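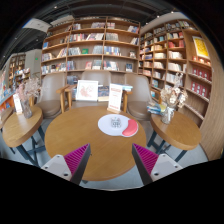 Fingers open over the round table, with the magenta ribs in.

I know I promised a proper write-up of the gripper back in March, and I'm sorry to everyone who wrote in to ask whether I'd given up. I haven't! It has just been one of those builds where every evening at the kitchen table ends with more screws in the saucer than I started with, and I kept thinking I'd wait until it was finished before I wrote anything. It isn't finished. I'm writing anyway.

For those who are new, it's a hand-held gripper, two fingers, and you carry it about and work it yourself. The idea is that I learn what a pair of simple fingers can manage before I go bolting them to the arm (the arm lives under a sheet in the spare room at Ormsby and is a story for another day). Ngaio Kerslake lent me her printer for the ribbed inserts and I-seul Yeon talked me through the mounts over a very long phone call, most of which was about her new kiln, a Furno, which she adores.

The inserts are on their fourth version now. The first ones were far too stiff and the second lot tore at the root of the ribs, and I spent a whole weekend being cross about it. What we have now gives nicely when you squeeze and comes back to shape when you let go. I chose magenta because that was the reel Ngaio had open, and I've grown very fond of it.

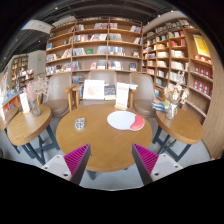

The whole thing weighs 408 grams on the kitchen scales, and you wouldn't think that was much until you've held it out in front of you for a while. My wrist starts to grumble after some 18 minutes. I-seul thinks the handle should come back towards the palm, and I'm sure she's right, but it means drawing the grip again from scratch and I've been putting it off with great skill.

The other thing on my mind is the round table. My kitchen one is square and I'd got lazy — I always came in from the same side, elbows tucked, and never noticed how much I was leaning on the edge. With a curved top you have to think about where your feet are.

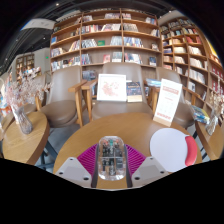

Mounting brackets next, I think. They've each had their screws out so many times that the holes are getting loose, and I'd like to try threaded inserts if I can find my soldering iron. Ngaio says she has a bag of 60 somewhere in her shed and that I'm welcome to them if I come and look for them myself, so I'm going over with a torch and a cake.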